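Chapter 19
Buying Your First Arm: The Sternar Tabletop Kit

I put off buying a robot arm for years, and I blame the catalogs. Every one of them opens with a page of numbers (reach, payload, repeatability) and by the time you've looked up what repeatability means you've lost the will to own anything with a motor in it. So I'm going to do this chapter backwards. We'll start with a kit on the table and a job to do, and pick up the numbers when we need them.

The kit is the Sternar, sold by Stemier. I bought mine in March with my own money, and I've used it for nearly every exercise in this part of the book. You don't have to buy the same one! If you already own the Hollis kit from Chapter 2, most of what follows will work with it, though you'll have to redo the gripper settings and I'd budget an evening for that.

What do you get in the box? An arm, a two-finger gripper, a small camera that rides along near the gripper, a power supply and a manual of 300 pages, most of which you can leave alone for now. Read the section on limits first. I didn't, and on day one I drove the arm into its own base – no harm done, but it's a horrible noise.

Stemier also offers a setup service called Derik, where a person walks you through calibration over a video call. I was ready to be snooty about it. I'd built things before, I had a screwdriver, how hard could it be? Then my first calibration came out crooked, and so did my second, and I booked the call. If you've never calibrated anything, take the service. If you have, try it alone and keep the booking page open.

Now for the gripper, where a cheap kit shows its price. Two fingers are fine for blocks, because blocks have flat sides. Household things mostly don't. A watering can is round in one direction and oval in another, it has a spout that wants to swing toward whatever is nearby, and the plastic gives if you squeeze too hard.

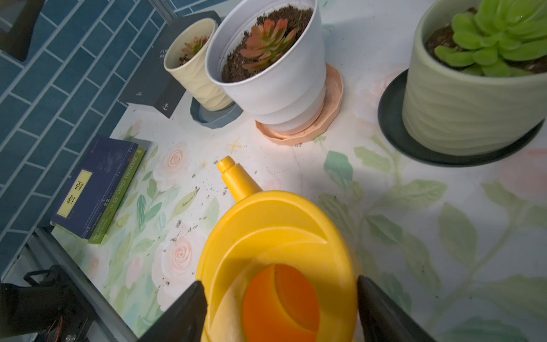
The setting you want is called grip force, and the Sternar ships with it much too high for thin plastic. Turn it down until things slip, then bring it up a little at a time. You'll do exactly that in Exercise 2, and please do it with an empty container the first time. I have a drawer of warped cups from before I learned this.

My one real complaint is the software. The gripper menu hides the force setting behind two screens, and error 536 can mean a loose cable or a stalled finger, with no hint as to which. Check the cable first. Then open the gripper menu, write down the factory value somewhere you won't lose it, and we'll get started on the first exercise.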